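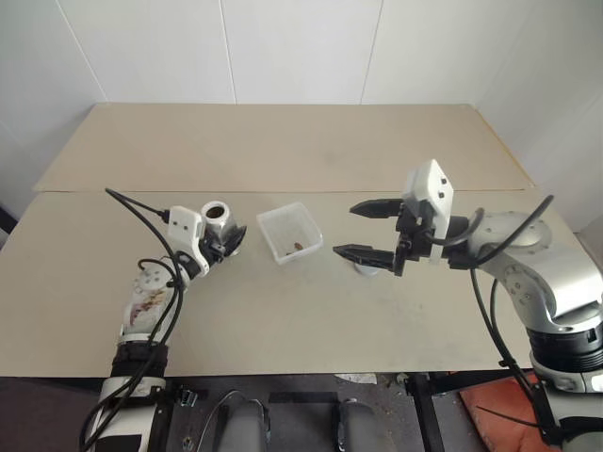 Erham Desktop Security Desk

Scheduled scans: what the defaults leave out

Trenard ships with a quick scan set to run at 3 a.m. On a laptop that sleeps overnight, the job is skipped and not queued. The missed run appears only in the event log, under Tasks, with a status of Deferred.

Two settings matter. The first is Run missed scans at next start, found under Schedule and then Advanced. It is off by default. Turned on, it starts the scan four minutes after login, which on an older drive is long enough to let the desktop load first.

The second is the archive limit. Trenard skips any compressed file over 250 MB unless the limit is raised. We set it to 300 on our test machines and saw no change in scan time worth reporting — most of the load comes from mail folders, which have their own limit on the next tab.

Tretero handles both cases differently. Missed jobs are queued by default, and the archive limit is set per folder. Its weak point is the exclusion list, which accepts wildcards but does not check them. A stray asterisk can exclude a whole drive without a warning.

Yen has no scheduler of its own and relies on the one in the operating system. Export the task before upgrading, as the installer replaces it.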